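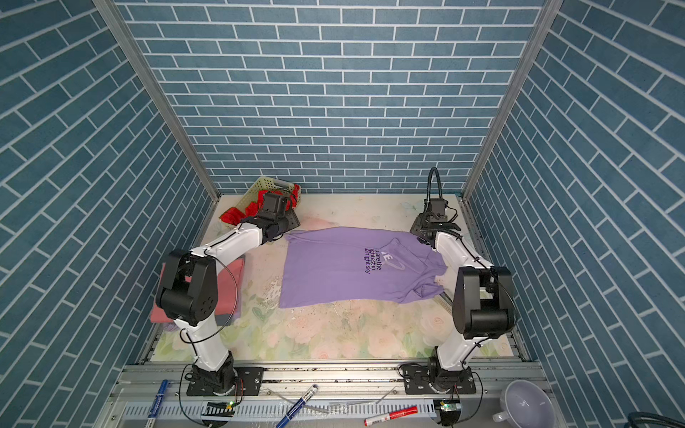
Figure 1. The two-arm cell with a purple T-shirt on the mat and the basket at the back left.

Folding T-shirts with Two Arms: Does the Starting Position Matter?
Student project report, Sullano Lab

1. Background

Most published work on robot folding starts with the garment already flat and facing a known direction. In a home, a shirt comes out of a basket in whatever shape it landed. Our project looked at the step between those two points. We wanted to know how much a learned folding policy suffers when part of the shirt is still bunched up at the start, and whether a short flattening step before the fold is worth the extra time.

The project ran for one semester, beginning in September. We used the two-arm cell that the lab calls Tivent and the teleoperation software written by the Grevodton project group, which was already installed. We did not change the hardware.

2. Setup

The cell has two arms on an aluminum rail along the front edge, each ending in a gripper. The work surface is a cream mat with a rose print, and the walls on three sides carry a brick-patterned paper. We kept both on purpose. Earlier students had trained on a plain background and found that their policies did poorly when moved to a busier one, so we decided to train and test on the busy one from the beginning.

The mat is scuffed and stained, mostly around the center and along the front. We thought about replacing it and decided against it, as a new mat would have made our later recordings look different from the early ones.

A fixed camera covers the whole workspace. The policy gets that view plus the joint positions of both arms, and it outputs target joint positions and gripper commands.

3. Data

We recorded 79 demonstrations by teleoperation. Each one starts with a single shirt on the mat and ends with it folded and moved to the left side. After going through the recordings we kept 64. The others were dropped because the operator stopped partway through or because the shirt left the camera view.

Starting positions were split into 3 groups:

Flat: body and sleeves spread out, collar visible.
Half bunched: body flat, collar and sleeves gathered or folded over at one end. The shirt in Figure 1 belongs to this group.
Dropped: shirt released from above the mat and left as it fell.

The basket and the other cloths stayed in the workspace during recording. This made the task harder for the policy, which sometimes reached for the wrong cloth in early training, but it is closer to how the system would be used.

4. Method

We trained two policies with the same network and the same number of training steps. Policy A learned the full task from start to finish. Policy B was split in two: a flattening stage, then a folding stage, with a small classifier deciding when to switch. The labels for the switch point were added by hand. This took longer than expected, mainly because two of us disagreed on when a shirt counts as flat. We settled on a rule: both sleeves must be visible and the collar must not be covered by any other part of the shirt.

The idea of a separate flattening stage comes from the Dönmez report, an earlier student project in the same lab. That project used one arm only and did not go on to folding.

5. Results

We ran 38 test trials, divided between the two policies, with starting positions from every group. A trial was a success if the final fold was rectangular, with no sleeve sticking out, and the shirt did not fall off the mat.

On flat starts there was no clear difference between the policies. On half-bunched starts Policy B did better. Policy A would often grab the gathered fabric near the collar as if it were a single layer and fold the whole bundle over. Policy B usually pulled the sleeves out first. On dropped starts both policies were poor, and Policy B sometimes stayed in the flattening stage until the time limit.

Large prints on the shirt also seemed to have an effect. With printed shirts the grippers closed on the edge of the graphic more than once, in places where there was no edge of fabric. We did not plan for this and do not have enough trials to say how common it is.

6. Limitations

All test shirts had also appeared in training, so the results say nothing about new garments. The camera does not give a good view of height, and many failed grasps came from closing too far above the cloth. The trial count is small, and the dropped group was too varied to treat as one condition.

7. Next steps

The switch classifier should get a time-out so that Policy B can move on when flattening stalls. We would also add a camera on each wrist before collecting more data. The hand-labeled switch points and the list of dropped recordings are stored with the project files for the next group.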